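Hemi Wihongi has been rolling ties since July, when the hire shop in Boromstead closed its upstairs room and 288 of them came down in bin bags.

"They'd been on hangers for years and half had slid off," he said. "You'd pull one and get four."

He now keeps them in divided trays, one tie to a compartment, with the dark ones at the front. Each is laid out flat first, then rolled from the narrow end. "Not tight. If you pull it tight the lining twists, and it never hangs right again."

Silk goes in the same way as polyester, he said, though knitted ties are folded. Paisleys he leaves until last -- they are wide and take up room.

His colleague Declan Stubbs was less sure about the trays. "Twelve to a tray is fine until a wedding party wants 17 the same," he said. Those sets stay in a drawer.

A full tray takes Wihongi some 7 minutes. He does not iron anything beforehand. "Leave it rolled for a night and look again," he said.

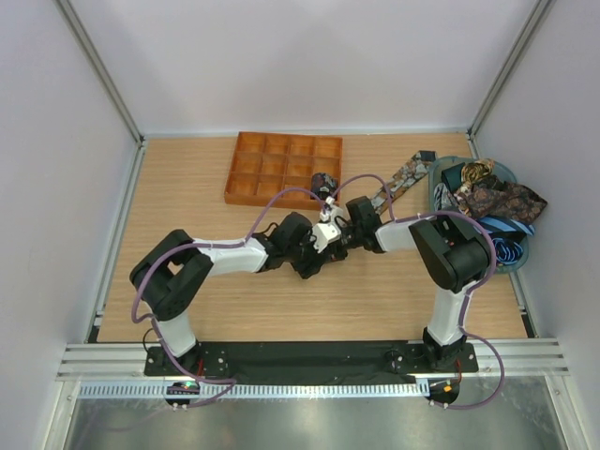

One tie rolled in the tray, with more in the basket.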